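Folding on the table

I have moved the folding off the bed. It used to go there straight from the airer, and then at bedtime it went onto the chair, and in the morning it went back on the bed. Some of it made that trip for 10 days before it saw a drawer. Now it gets done on the table, and so far it gets finished.

The table has a curved edge, and I thought that would be a nuisance. It makes no difference for anything smaller than a bath towel. You just need a bit of flat in front of you and somewhere to put the pile.

I leave the orange flowery tablecloth on. It was a present from Glenys Gwilliam when I moved to Cudadby and it has been wiped down more times than I can remember. The trouble is that clothes slide on it. You fold one sleeve in, reach for the other, and the whole top has turned sideways. So a beige fleece blanket goes over the cloth first. Fleece grips. A T-shirt laid on it stays where you put it, and you can smooth it with the side of your hand without chasing it across the table.

The blanket does shed a little. If you are folding black things you will want to give it a good shake outside beforehand. I didn't the first time and spent the evening with a lint roller.

I do the dark clothes first, while I still have some patience. The black one with the yellow diagonal stripes is always near the top of the pile. It gets worn more than anything else in the house and it is the one I'd least like to see creased across the front. I lay it out flat, pull the corners straight and leave it a minute before I start.
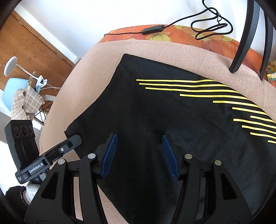
How I fold now

Amber Treloar showed me this in April, when she was staying and got tired of watching me. I had been folding everything in half and in half again, as my mother did, and stacking it. Her way takes longer for the first week and then it's quicker.

Lay the thing face down. Bring one side in towards the middle, then the other, so you have a long strip. Fold the strip up from the bottom in 3. It should be firm enough to stand on its edge. If it flops over, the strip was too wide, so open it out and bring the sides in further.

They go in the drawer standing up in a row, like files. I can see every one of them without lifting anything. The stack I used to have meant that I wore the top 4 and forgot the rest.

Jumpers don't work like this, or mine don't. They are too thick and they spring open. I fold those flat and put them on the shelf, the heavy ones at the bottom. Brahim Nasr rolls his, and says it's fine, but his drawers are deeper than mine.

Anything with a print on the front I fold so the print is on the inside. I don't know if this helps. I had one crack along the fold line years ago and have done it this way ever since -- the cracked one is now for painting in.

What I haven't sorted out

Socks. I still pair them on the arm of the sofa in front of the television, and there is always one over. I tried doing them on the table with everything else and they got mixed up with the tea towels.

The other thing is where the blanket lives when I'm not folding. It is too bulky for the cupboard under the stairs. At present it goes over the back of a chair, where it looks untidy and gets sat against. Nabila Belkadi has offered me a lidded basket she doesn't use and I will probably say yes, once I have measured the gap by the radiator.

Sheets are still done on the bed. They need two people and a lot of room, and I have only one of those.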